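Speaker notes - Shipping a small game without a publisher
Valentin Egger, Norneo
6/24/24

Slot is 30 minutes including questions. Keep the opening short.

Start with who we are. Norneo is four people. Our game is Ditari, a puzzle game set in a flooded library, out on PC since April. Console version still in certification. Say this early so people don't wait for console sales figures, there aren't any.

Slide 2 - the store page
We put the page up eleven months before launch. First month brought in 684 wishlists, nearly all from one festival demo. Then it went flat. Haruto Kinoshita redid the trailer so that the first puzzle starts at second three, where before there was a logo and a slow pan over water. On launch day we had 2,295. Say the number plainly. Some people in the room will have ten times that and some will have 40. Ours was enough to cover the porting work and little else.

Slide 3 - the date
We moved the date twice. First time was our fault, the save system broke when you quit during a page turn. Second time we moved out of the way of two big releases in the same week. The first delay cost us money. The second cost us nothing and I would do it again.

Pause here, drink water.

Slide 4 - keys
We had 1,000 keys to give out. Theresia Mayrhofer went through every request by hand. A lot of them came from addresses one letter off a real channel's address. Her rule: reply only to the contact address shown on the channel itself. It took her most of a fortnight. Mention that small streamers who asked politely got keys too, and that two of our longest videos came from them.

Slide 5 - review embargo
Traian Radu wanted no embargo. I wanted one week. We settled on two days, and the reviews came out in a lump on the morning of launch, when the store was also showing us to new people. Don't claim this is proof of anything. One game.

Slide 6 - cloth
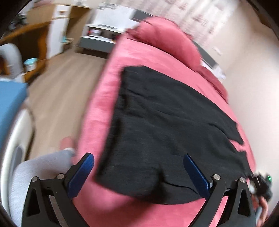
Ditari has a lot of cloth in it: curtains, dust sheets, the archivist's coat. We started with full simulation and it ate the frame rate on older laptops. Rupert Mayrhofer replaced nearly all of it with sculpted meshes and a bit of vertex movement at the hem. What sells cloth at rest is long shallow creases running across on the diagonal, like the ones on the black garment on the pink sheet, plus one or two deeper folds. Dark cloth also needs lifting to charcoal where the light reaches it or it turns into a hole on screen. Show the before and after clip, 20 seconds, no sound.

Slide 7 - after launch
Three patches in nine days. Next time, hold the second one and fold it into the third. Players on slow connections complained about the downloads and they were right. The key remapping should have been in from the start.

If asked about Irura: it's the next project, early, no date, no platforms. Don't show anything.

If asked about Strebel: they did the localisation testing, we paid them by the language, happy to pass on the contact afterwards.

Skip slide 8 if under five minutes left. Leave the store page up on screen during questions.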